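Workroom and store inspection - monthly checklist with comments
Site: Zusel Ceramics Workshop, ground floor and rear store
Inspection date: Tuesday, November 7, 2023
Inspected by: Linnea Backlund
Countersigned: Naveen Sisodia
Form 256, issue 4

Marking: S = satisfactory, A = action needed, N = not inspected this time. Any A must have a comment and a name against it. Items carried over from an earlier sheet keep their old number.

1. Access and exits

1.1 Front door opens fully from inside without a key. S
1.2 Rear door opens fully from inside without a key. A
Comment: bolt stiff at the top. Moves with two hands. Ease and oil, then recheck with the door shut against the seal. N. Sisodia.
1.3 Exit routes at full marked width. S
1.4 Emergency lighting, monthly flick test. A
Comment: fitting over the glaze sink did not come on. Battery pack dated June. Zetano to attend under the maintenance contract.
1.5 Exit signs clean and readable from the far wall. S

2. Fire

2.1 Extinguishers on hooks, pins and tags in place. S
2.2 Call point tested, panel reset. S
Comment: rear store call point used this month. Front one next.
2.3 Kiln room door self-closes from any angle. A
Comment: closes from fully open but sticks on the frame from half open. Same fault as last sheet. Closer arm to be adjusted before any further overnight firing.
2.4 No card or packing within the marked line round the kiln. S

3. Electrical

3.1 Plugs, leads and sockets, visual check. S
3.2 Portable appliance labels in date. A
Comment: label missing from the Conedix extractor fan. Register shows it as asset 471 and in date. Relabel.
3.3 Kiln isolator marked and reachable. S
3.4 Residual current device, test button. S

4. Benches and worktops

4.1 Tops stable, no rocking. S
4.2 Edges free of splinters and raised grain. S
4.3 Boards lying flat, no lifted corners. S
4.4 Surfaces wiped damp at end of session, not brushed. A
Comment: dry brush found hanging by the wedging bench. Removed. Dust rule to be repeated to evening users.
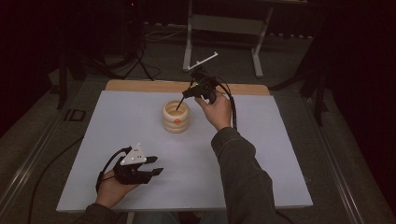

Section 4: ribbed container on white board, wooden tabletop.

5. Dust and ventilation

5.1 Extraction running before mixing starts. S
5.2 Filter gauge within the green band. S
5.3 Dry materials in lidded tubs, contents named. A
Comment: 2 tubs with handwriting no longer readable. Treat contents as unknown and do not use. Nguyen-Tran to collect with the next waste load.
5.4 Masks in sealed bags, sizes marked. S
5.5 Floor mopped, no dry sweeping. S

6. Storage and lifting

6.1 Shelf load plates fitted. S
6.2 Bagged clay below shoulder height. A
Comment: upper rack in rear store holding full bags again. Moved down during the inspection. The rack itself is sound, but the plate gives a load per shelf and says nothing on reach. Add a height line in tape.
6.3 Sack truck tyres and handles. S
6.4 Steps: feet, treads, locking bar. S

7. First aid and welfare

7.1 Box contents against list. A
Comment: eyewash out of date. Replaced from spare stock, one spare left. Reorder.
7.2 Accident book present, completed pages removed and filed. S
7.3 Hot water at hand basin. S
7.4 Drinking water tap marked. N
Comment: kitchen locked at time of inspection.

Summary: actions at 1.2, 1.4, 2.3, 3.2, 4.4, 5.3, 6.2 and 7.1. Item 2.3 takes priority. Item 7.4 to be inspected separately and added to this sheet by hand.

Comments

kilnside_pete
Item 2.3: check the hinges before touching the closer. Ours stuck at half open and it was a dropped top hinge. Adjusting the arm only made it slam.

L. Backlund
Noted. Top hinge has slight play. Added to the job.

Marrow
Does 4.4 apply to the plaster bench as well? The old sheet had it on a separate line.

N. Sisodia
Yes - all benches. The separate line was dropped at issue 3.

Marrow
Thanks. The notice by the plaster bench still quotes the old line number.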